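发件人：刘瑞霖（Jui-lin Lau）
时间：五月，晚上 11:40
主题：回复：[旧衣交换] 关于“只带好衣服来”这条规定

Zahira 写道：
> 上次在 Sokovcombe 换衣服，散场以后剩下一大堆，全是灰T恤。
> 我提议下回门口贴一句：只带您自己还愿意穿的衣服来。
> 另外，Samina 说仓库租金要涨到每月 2,000，各位有想法请直接回在这里，
> 不要私信我，我私信已经看不过来了。

Zahira，各位：

先说门口那句话。我赞成它的精神，但我怀疑它的效果。每个人都觉得自己带来的东西别人会抢着要，我本人去年带过一条灯芯绒背带裤，至今还在架子上，据说已经换了三个位置。您贴“还愿意穿的”，我照样会把它带来，因为我确实还愿意穿，只是扣不上。

至于灰T恤，我想替它说句话。灰T恤没人拿，多半是因为叠得难看。花衬衫揉成一团还是花衬衫，灰T恤揉成一团就成了抹布，谁也不会从抹布堆里翻出自己的尺码。

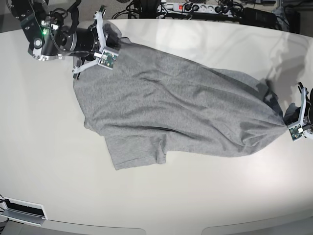

所以我的建议是把门槛放在叠衣服上，收衣服的时候宽一点。Veronica 以前在 Tarigan 的布店干过，她的规矩很简单：领口朝外，尺码标翻出来，一摞不超过膝盖高。我们照做过一次，那天下午的灰色系走得比牛仔裤还快。后来她去带孩子，规矩就散了，大家又恢复了从麻袋里直接往桌上倒的传统。 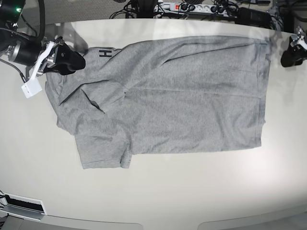

灰T恤，叠到一半，字母 H 还露在外面。

再说叠法之争。名单上至少有两派，一派坚持三折，一派坚持卷，去年冬天为此来回写了 64 封邮件，其中一封只有一个句号。我重读了一遍（是的，我晚上没别的事），结论是卷派更节省地方，三折派更会写信。我个人投三折，理由是卷起来的衣服会滚，而我们那张长桌是斜的，Zulkifli 垫了两年纸板也没垫平。
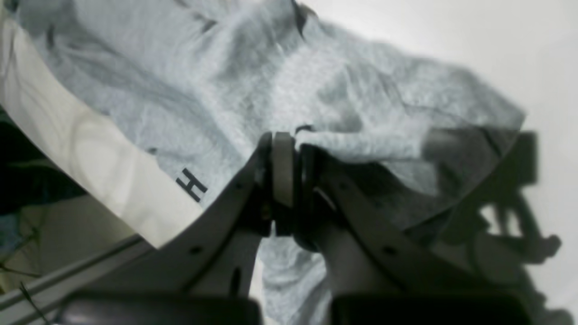 近看：灰蓝色针织布，白色布带上印着一个 H。

租金的事我没有 Zahira 那么悲观。Flallum 那边的活动室晚上七点以后空着，我问过，他们只要求我们用完把椅子摞回去，以及不要再用他们的微波炉热榴莲酥。后一条显然是针对某位成员的，我就不点名了，Zulkifli。如果衣架能拆，冬衣可以存在 Samina 家的车库，夏衣随到随换，仓库就不必续了。账上还剩 3,451，买两个带轮子的架子绰绰有余，剩下的够我们再吵一年叠法。

有人提过在 Vumura 上开个网页，先登记再换，省得大家白跑。我试着登记了自己的十件衣服，写到第四件就开始用“深色，尚可”来形容一切。

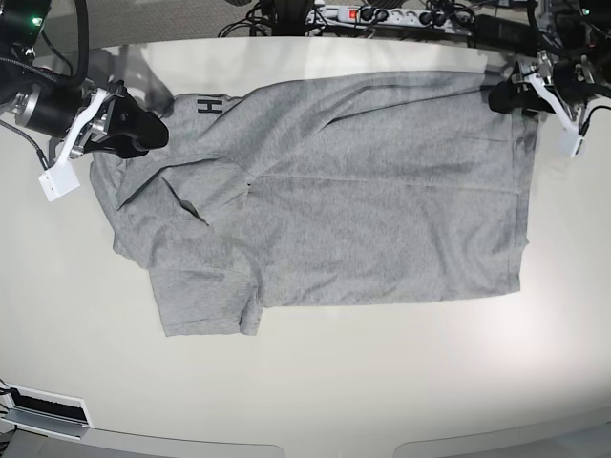 登记真要做，描述那一栏得有个统一写法，否则满页都是“灰色，短袖”，跟没写一样。颜色、尺码之外，我主张再加一项“有没有字，字在哪儿”。比方一件浅灰的麻灰T恤，平摊在白桌子上，看上去和别的灰T恤没有区别，唯独肩膀附近印着黑字，开头是个 H，后面的被褶子吃掉了。登记的人只要肯把褶子抹平，把整个词抄下来，来找的人就知道是不是自己想要的那件。抄不全的也请照实写“H 什么”，别猜。上次有人把一件毛衣登记成“HAPPY”，领走的人到家发现是“HARBOUR”，为此在名单上连发三封，措辞一封比一封像律师。

总结不写了，写了也没人看。请赞成换到 Flallum 的人回一个“可”，反对的回理由，别回句号。背带裤我下次自己领回来，腰围不限，有意者可以抢在我前面。

瑞霖

又及：Veronica，您如果还在看这个名单，膝盖高到底是按谁的膝盖算？Zulkifli 那一摞倒过两回了。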